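날짜: 2024년 7월 27일
대상: Jutadport 가정 정리 작업 라인, 핸드헬드 그리퍼 사용 구역
점검자: 여주원
입회: 금시은(작업조), 공경태(설비)
양식: Varside 현장 점검표 3판

지난 점검 이후 작업 방식이 바뀌었으므로 항목 순서를 조정하였다. 종전에는 작업자가 물건을 손으로 집어 분류하였고, 현재는 그리퍼를 쥐고 같은 동작을 수행하며 기록을 Clurura 서버로 전송한다. 분류 판정은 자동화 모듈이 담당하고, 작업자는 파지와 예외 처리를 담당한다.

## 1. 공구 상태

- [x] 손잡이 고정: 유격 없음
- [x] 핑거 패드: 들뜸 및 찢김 없음
- [x] 링크 피벗 나사 캡: 탈락 없음
- [x] 표시등 점등: 정상
- [ ] 화면 시인성: **재확인 필요**

의견(공경태): 화면 내용이 흐려 작업 중 판독이 어렵다. 전송 여부는 표시등으로만 확인하는 실정이다. 화면 각도 조정 또는 음성 알림 추가를 Yang 측에 요청함.

## 2. 작업 구역

- [ ] 바닥 통로 확보: **부적합**
- [x] 바닥재 파손: 해당 없음
- [ ] 테이블 하부 적치물: **조치 필요**
- [x] 조도: 자연광으로 충분
- [ ] 반사광: 주의

작업 구역은 주거 공간과 같은 조건으로 운영하므로 물건이 바닥에 놓이는 것 자체는 지적 대상이 아니다. 다만 작업자의 시선이 그리퍼 끝에 고정되는 시간이 종전보다 길어졌고, 발밑 확인은 그만큼 줄었다. 바닥의 소형 물품은 작업 순서상 먼저 회수하도록 한다.

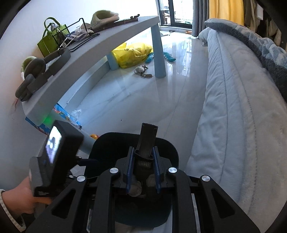 사진 1. 그리퍼 작업 위치. 테이블 아래 비닐봉지와 상자, 바닥의 소형 물품.

광택 타일 바닥에 창 쪽 빛이 반사된다. 얇은 비닐은 이 조건에서 구분이 늦어질 수 있으므로 테이블 아래 구겨진 투명 비닐은 즉시 수거 대상으로 한다. 고리로 연결된 금속 클립은 밟을 경우 미끄럼 위험이 있어 같은 등급으로 분류한다.

## 3. 작업자 부담

- [x] 장갑 착용 기준 숙지
- [ ] 소매 정리: **권고**
- [ ] 손목 휴식 시간 준수: **부적합**
- [x] 작업 중지 권한 고지

그리퍼 도입 후 허리를 굽히는 횟수는 감소하였으나 손목 부담이 증가하였다는 의견이 복수로 접수되었다. 작업조 8명 중 3명이 교대 후반 손목 뻐근함을 보고하였다. 휴식 알림은 자동화 모듈의 처리량 기준으로 울리게 되어 있어, 판정이 지연되는 시간에는 알림도 늦어진다. 알림 기준을 경과 시간으로 변경할 것.

의견(금시은): 니트류 소매는 링크 쪽으로 늘어질 수 있다. 착용 금지까지는 과하다고 보며, 걷어 올리거나 손목 밴드로 고정하면 된다.

의견(남영숙): 분류 기준을 모듈이 정하면서 신입 교육 기간은 짧아졌다. 반면 기존 인원은 판정이 틀린 것을 알면서도 수정 권한이 없어 불만이 있다. 예외 버튼을 누르면 사유 입력 창이 뜨는데, 한 손으로는 입력할 수 없다.

## 4. 기록 및 개인정보

- [x] 촬영 범위 고지문 부착
- [x] 개인 물품 반입 구분
- [ ] 기록 열람 권한표 최신화: **미완료**

작업 기록이 개인별 속도 평가에 쓰이는지에 대한 질의가 있었다. 현행 지침에는 품질 확인 용도만 명시되어 있다. 평가에 사용하지 않는다는 문구를 열람 권한표에 추가하고 작업조 서명을 받을 것.

## 5. 조치 사항

| 번호 | 내용 | 담당 | 기한 |
|---|---|---|---|
| 1 | 바닥 소형 물품 선회수 절차 | 금시은 | 즉시 |
| 2 | 휴식 알림 기준 변경 | 공경태 | 8월 |
| 3 | 예외 사유 입력 간소화 | Elif Naz Bayram | 8월 |
| 4 | 열람 권한표 개정 | 남영숙 | 8월 |

비고: 3번은 Elif Naz Bayram이 사유 목록을 버튼식으로 줄인 시안을 보유하고 있음. 관리번호 873으로 등록하였으며, 적용 전 작업조 시험을 거친다. 1번 항목이 완료될 때까지 해당 구역에는 2인 동시 투입을 하지 않는다.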